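Finish room notes, Friday, April
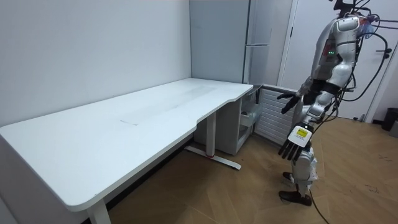 Second coat of Vallora on the 2 oak test boards, put on at 9:15. The first coat had raised the grain more than I wanted, so I sanded back with 320 and wiped down before starting. Used 40 ml across both boards — less than last time. Board A took it evenly. Board B still shows a dull patch near the knot.

Isamu Ebihara wants the Skulinar wax tried on B once it cures. Fine by me, but leave A alone until Monday. Can 942 is nearly out and the lid doesn't seal well. Order 2 more. Tsuji brush cleaned and hung up.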